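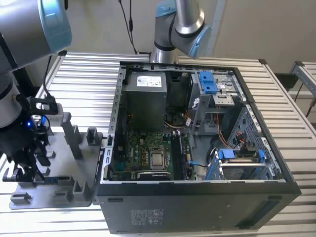

About Surkatgate Computer Repair

We fix desktops. Mostly old ones, mostly office towers that come in dusty from under a desk. Started by Abla Rizk with one bench and a box of screws, now 2 benches and a lot more screws.

What we do: power supplies, drives, memory, fans, fresh paste under the heatsink. Dead boards too, if we can find the part. Side panel off, a good look inside, then we call you with a price before anything gets swaped. No surprise bills.

Most jobs are back with you in 18 hours, up to 41 if we have to order something. Rush jobs, ask.

Your drive comes out first if the machine won't start. Files copied, checked, then the rest. We don't wipe anything without a yes from you in writing. Old drives go back in the bag with your name on it.

Schools and small offices: we do batches, up to 33 towers a pickup. Cordero side of town is free, further out there's a fee, call for that. Ask for the Plustent plan if you want yearly cleaning, its cheaper than one at a time.

Laptops? Some. Phones and printers, no, sorry. Try Nulero next door for phones.

Drop off at the side door, ring twice. Bring the power cord. Leave the monitor at home unless that's the problem. Open from 9 am, closed the first half of September.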